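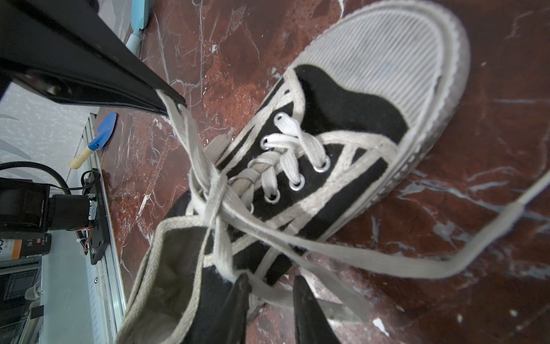

Lacing a black canvas high-top by remote control, seen from the wrist camera.

1 February
By the Skerken workshop desk

The Zurno is a two-arm remote control kit for recording demonstrations. We bought ours from Galli for $2,224 and used it to record 200 tries at lacing a shoe. We kept 112.

The handles are light and the arms follow them closely. Pinching a flat lace is easy after an hour of practice. Pulling it tight is harder, as the handles give no sense of force and you work by eye. The wrist view helps with the eyelets.

Setup took 61 minutes. The manual skips calibration, so look that up first. Good for small cloth and cord tasks, less so for anything stiff.

We use cookies to remember your settings. Accept | Manage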